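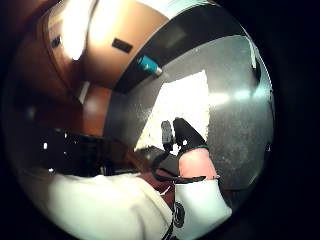 **Godovwood open house, August 6, 2024**

The invitation said doors at ten and "light refreshments," and I can confirm that both were interpreted loosely. I got there at five to, parked where the hand-lettered sign told me to, and was then asked by a man in a vest to park somewhere else.

Godovwood makes cabinets. They used to make a lot of other things, including (according to the timeline in the lobby) canoe paddles and one church organ case, but the cabinets pay the rent, and twice a year they let the public in to open and shut them. There were some 80 of us. We were split into groups by the color of a sticker, and I was orange, led by Ásdís Laxdal, who runs the finishing side and talks faster than most people can walk.

The finishing room was the best part and I'd have been happy to stay there. Ásdís is a believer in warm browns. She went through the reddish ones first, then the orange ones, then a third group that she insisted was different from the orange ones, and I nodded. What she wanted us to understand was light. A reddish-brown door under a strong lamp goes nearly tan, and customers call up in March, when the sun gets low enough to come straight through the kitchen window, to say they were sent the wrong cabinet. She has a printed sheet she mails them. She read us some of it. It was firm.

Someone asked how many coats. Seventeen, she said, and waited, and then said it was three. The orange group was slow to laugh.

From there we were taken through to the room setting, where the cabinets live among the sort of stuff a house has in it. I usually dislike these. A showroom bedroom looks like it was furnished for a guest who canceled. Godovwood's was more convincing, mostly because things were getting used and moved while we were in there, with wood on one side and soft white bedding-type stuff on the other, and you could get a sense of what a cabinet has to put up with.
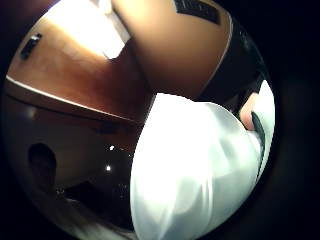 White cloth is a tough neighbor for wood, as it happens. Put anything that pale and puffy next to an orange-brown panel and the panel looks twice as orange. A woman in our group said she'd been married to a beige comforter for years and had no idea what color her own furniture was. Ásdís gave her the printed sheet.

I spent longer than I meant to on pulls. I like a small dark one that doesn't announce itself, and I said so, and was then told the price of the hardware by a helpful young man I hadn't asked. He also told me that the display had cost 2000 dollars to put in and that he personally would have spent it on the parking lot.

After that came the hall with the outside exhibitors, who were Jondeo (hinges) and Flikano (I took the leaflet and still couldn't tell you). Jondeo had a hinge you could slam. There was a line for it, all adults.

Refreshments were a bowl of mints and an urn. Heiðrún Thoroddsen, who had driven us both over and was a green sticker, reported that green had been given cookies.

If you're going to the next one:

- Bring a photo of your kitchen taken in daylight. They'll ask.
- Wear shoes you don't mind getting dusty.
- The overflow lot is behind the old paddle shed. Just start there.
- Try for green.

I came home with a sample block in the third kind of brown. It's on the windowsill next to the orange one, and Heiðrún says they're the same.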